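Bralthorpe households to get cash for cans at new Revedia depot

9 Apr 2025

Residents of Bralthorpe will be able to return empty drink cans, bottles and cartons for a refund from late April, when Revedia opens a container depot on the old timber yard site in Wustum Road.

The depot will pay the standard refund on each eligible container, in cash or by bank transfer. It has 2 drive-through lanes and a walk-in counter, and will employ 16 people from the district.

Revedia ran a trial collection point at the Bielecka shopping centre over summer. In that time 615 households signed up for an account, and many asked for a permanent site with parking and longer hours.

"People were filling the boot and then queuing in the sun," said Tamsin Kerslake, Revedia's regional manager. "The new site is under cover and you can stay in your car if you want to."

The trial point at Bielecka will close once the depot opens. Existing accounts will carry over, and customers do not need to register again.

Schools and sporting clubs can apply for a group account, which lets supporters put their refunds straight towards the club. Revedia has also set aside $3,000 in starter grants for groups that need bins, bags or a trailer.

Containers should be empty, with lids off bottles. Cans do not have to be crushed – in fact, the depot would prefer they were not, as the label and barcode need to be readable. Wine bottles and plain milk containers still belong in the kerbside recycling bin.
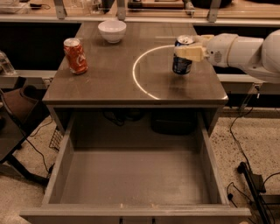 Drink cans in orange and blue.

Depot supervisor Cosmin Bogdan said staff would be on hand in the first weeks to help people sort their loads.

"Bring what you've got and we'll go through it with you," he said.

Opening hours and group account forms are available at the Bralthorpe library and from Revedia's customer service desk.

ENDS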